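How do I get musty smell out of black clothes without fading them?

Posted in Laundry & Clothing Care
2024-01-22

Effie Hepburn
Hi all! I moved to Melholm in November and my new bedroom closet backs onto an outside wall. I didn't think anything of it until I pulled out a few black sweaters and a black cotton dress and they all smelled like an old basement. No spots on them that I can find, just the smell. I washed everything once on warm with extra detergent and it came back as soon as I'd worn the dress for an hour. The blacks also look a bit dusty now, kind of gray at the seams, and I'm scared to keep washing them hot. Is there a way to get the smell out and keep them properly black? I have a top loader, no dryer, and there are maybe two loads' worth. Thanks!!

Archie MacKinnon
vinegar. cup of it in the rinse, no softener. done this for years with my work shirts and they come out fine

Fiona Moffat
Oh, I love this one, because black clothes are most of what I own and I had the very same closet in my last place on Buchanan Street! You can absolutely fix this.

First, the extra detergent. I'd bet that is a good part of your trouble. Too much soap doesn't rinse away, it sits in the fibers and holds on to the smell, and on black it dries as that dusty gray you're seeing at the seams. So start with a wash using no detergent at all. Cold water, everything inside out, and if you see suds (you will!) run another rinse until they're gone.

Then soak. I use oxygen bleach, the powder kind, but read the label on the box and on the clothes first, and keep it well away from wool or silk. If your sweaters are wool, skip this step for them completely and just air them, which I'll get to. For the cotton dress, dissolve the powder fully before the dress goes in, or you can end up with pale specks. Test it on an inside seam. Never mix it with vinegar, and never let chlorine bleach anywhere near either one.

After the soak, wash on cold with half the detergent you'd normally use. I like a liquid for dark clothes, powders can leave streaks in cold water. Spin it twice if your machine lets you. Getting water out fast matters so much more than people think, especially with no dryer!

Dry in moving air and out of direct sun, still inside out. I put a fan on low pointed at the rack and it's wonderful, a heavy dress is done by morning. Lay sweaters flat on a towel and flip them halfway through. Don't put anything away while the seams or waistband still feel cool to the touch, that's the bit that brings the smell right back. 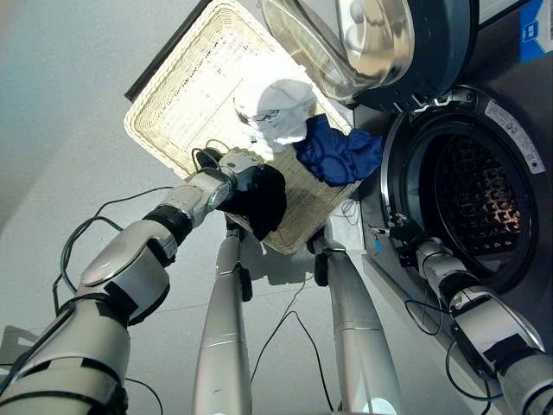 For the wool ones, hang them or lay them out near an open window on a dry day and give them a couple of days before you decide they need washing. I've had sweaters I was ready to give up on come out smelling of nothing at all. It's such a good feeling!

And then the closet, or you'll be doing this again by spring. Empty it, wipe down the walls and shelf, let it dry with the door open, and pull everything a little way off that outside wall. A cheap humidity meter is worth having. Mine read way over 50 percent in there before I started leaving the door open, and I try to keep it under that now. If the wall is wet or you see spotting, talk to your landlord before you put anything back.

Effie Hepburn
Fiona, thank you so much! Two of the sweaters are wool so I'm glad you said that before I dunked them. I just ran the dress with no detergent and there were SO many suds. It's on its second rinse. I'll get a meter this week.

Angus Baxter
Agree with most of this, but go easy on vinegar in the machine, some makers say it's hard on the rubber seals if you use it every load. Check your manual. Also, does the washer itself smell? Mine did, and I spent a month blaming the closet. Run it empty on the hottest setting, then leave the lid up between loads. Wipe under the rim too, there was some nasty stuff under mine.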